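Group project report - street light columns in Temville
Riet Hermans and Mohit Sachdeva
Handed in 08/05/2021

What we set out to do

We wanted to find out why so many of the lighting columns in the Okeke estate end of Temville lean, and whether the wiring inside them is at risk when they do. The council list we were given has 64 columns on it. We looked at 46. The rest are behind the building works on Drirkamard Road and we couldn't get in, so anything we say about that side is guesswork.

How we did it

Plumb line and tape, mostly. Mohit measured the lean at 600 mm above the ground, Riet wrote it down and noted the state of the door, the lock and the base. We didn't open any live column ourselves. Where the door was already missing we stayed back and reported it the same day. Two of those have been fixed, one still had tape over it when we last went past.

We also asked residents how often their light was out. Not a proper survey, we just knocked on doors. People remember the bad winters and forget the rest, so we haven't put much weight on it.

What we found

Most of the leaning columns are in the grass verge, not the pavement. Ground is soft there and cars park on it. The older steel ones have rust right at soil level, worst on the side facing the road, which we think is salt and dogs. Concrete ones looked better but several had cracks by the door opening.

Lean on its own didn't seem to put lights out. Missing doors did. Water gets in, the fuse carrier corrodes, light goes. We had expected it the other way round and had to rewrite half of the introduction becuase of it.

Planting depth was the hard bit. The drawings from Fultora, who put in the newer columns, give a depth for each type but we had no way of checking without digging. We were allowed one trial hole, by hand, next to a column already switched off for removal. It was 300 mm short of the drawing. One column proves very little and our tutor told us to say so - so we are saying so. 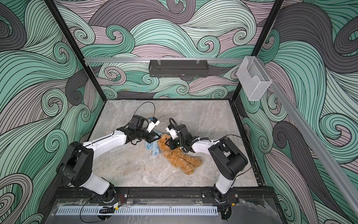
Costs we only did in outline. A new door and lock is cheap next to a new column, and could be done on the normal lamp round. Straightening is dearer as it needs a digger and a road permit. Replacing everything at once makes no sense to us, going by condition does.

Problems

Started too late in September and lost the light early in the evenings. Some of the column numbers had worn off so we may have measured one twice. The spreadsheet got overwriten once and Riet retyped the base notes from paper.

Still to do

Measure the Drirkamard Road side when the fencing comes down. Ask Fultora for the installation records, asked twice, no reply yet. Add the map with column numbers as an appendix.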